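Heldale Shared Workrooms
Bench and Wall Check, Room 6
Checked by: Jaqueline Mendoza
Comments reviewed by: Kyriaki Sotiropoulos
Period: March
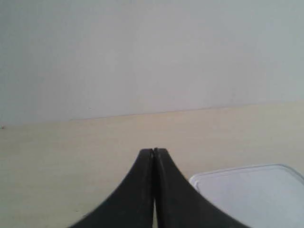
Room 6, bench top and wall behind it. See items 2 and 4.

1. Bench secure, no rocking
Pass, with doubts. It held when I leaned on it. The March sheet from Zasance also says "secure" and I tightened two bolts under there myself, so I don't put much weight on their sheet.

2. Top surface sound, no splits or lifting
Pass. Pale top, light grain streaks. There is a tiny dark speck at the far left end of the back edge. Could be a crumb, could be a screw head, could be a blemish. The last report calls it "cosmetic." How do they know? Wipe it and look again before anyone signs that off.

3. Load rating posted
Fail. The Pemo paperwork says 300 lb. Nothing in the room says so. I am told people "just know."

4. Wall behind bench free of damage
Pass. Plain gray, no marks that I could find. I would still like to know what the $79 patching charge was for.

5. Gap at back edge
Comment only. There is a line of shadow where the top meets the wall. Mavromatis says it was sealed. I ran a card along it and it went in near the left end. Small parts and dust will go in too.

6. Top level
Not checked. The level was missing from the drawer again. Last time's entry says "level, OK" with no reading, which tells me nothing.

7. Cleaning log up to date
Fail. Every line has the same initials in the same pen. I don't believe it.

8. Lighting over bench
Pass. Both tubes working. The lamp box claims 4000 hours and we will see.

Reviewer's notes (K.S.)
Agree on 3 and 7. On 5, I want Mavromatis to come back and show us the seal before we pay for another one. Item 6 stays open until somebody writes down a number.

Recheck: items 2, 3, 5, 6, 7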